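Sinthorpe Community Workshop
Building and Fire Safety Checklist, with comments
March 2022
Walked by: Annelore Seidel and Genji Miyazaki
Copy to: Ludger Kleinschmidt, Sarahí Ibarra

Items are marked OK, FIX or WATCH. Anything marked FIX needs a name next to it before the next walk.

1. Exits and walkways

1.1 Front door opens fully from inside without a key. OK

1.2 Rear door opens fully. FIX
Sticks at the bottom in damp weather. Genji had to use his shoulder. Plane the lower edge and repaint. Ludger.

1.3 Main walkway clear to full width. OK
Better than February, when the folding tables were stacked by the coat hooks.

1.4 Exit signs lit. WATCH
Rear sign flickers. It stayed lit for the whole walk, but the tube is old.

2. Storage and furniture

2.1 Tall shelving fixed to the wall. OK

2.2 Heavy items on lower shelves. FIX
Paint cans are back on the top shelf in the supply room. Move them down. Sarahí.

2.3 Drawers and cabinet doors close fully and do not drift open. OK 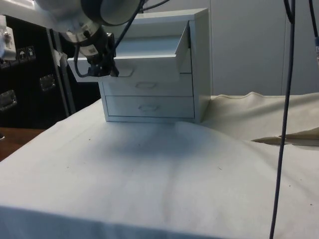

2.4 Step stool has rubber feet on all legs. FIX
One foot missing. Stool is tagged and out of use until a replacement comes from Tostero.

2.5 Nothing stored within 17 inches of a heater. OK
Measured at both wall heaters. The tape line on the floor is wearing off and could be redone.

3. Electrical

3.1 Panel door closed and reachable. OK

3.2 Panel labels match circuits. FIX
Breaker 6 is labeled "hall lights" but runs the supply room outlets. We switched it off and on twice to be sure. New label needed. Genji.

3.3 No extension cords in permanent use. FIX
The one behind the refrigerator is still there — same comment as last time. An outlet needs to go in on that wall. Manole has been asked for a price and has not answered.

3.4 Outlets near the sink trip on test. OK

4. Kitchen corner and cleaning supplies

4.1 Cleaning products in original containers. WATCH
One spray bottle with no label. Emptied and thrown out.

4.2 Cabinet handles tight, no sharp edges. OK

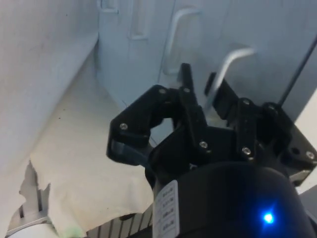
4.3 Hot water at the sink not above 120 degrees. OK
Dial thermometer gave up to 117 after running the tap for two minutes.

4.4 Kettle cord in good condition. OK

5. Fire equipment

5.1 Extinguishers in place, gauge in the green. OK

5.2 Extinguisher tags current. FIX
The supply room tag has expired. Plurnthorpe does the service and can take it with the others. Annelore will call.

5.3 Smoke alarms sound on test. OK
The hall alarm is quieter than the rest. It passes, but replace it when the batteries are next changed.

6. First aid

6.1 Kit stocked to the list inside the lid. FIX
Short on large bandages and burn gel. Scissors were in the kitchen and have been put back.

6.2 Emergency contact sheet posted. FIX
Still shows the old phone number for Mingxuan Mao. Print a new one.

General comments

The rear door comes first. Until it is planed, whoever opens the building should try it and leave it unlocked from inside during open hours. The supply room can wait a week, but the paint cans should not go back up in the meantime.

Budget for small repairs is $200. The label, stool foot and first aid items fit within it. The outlet does not.

Signed: A. Seidel, G. Miyazaki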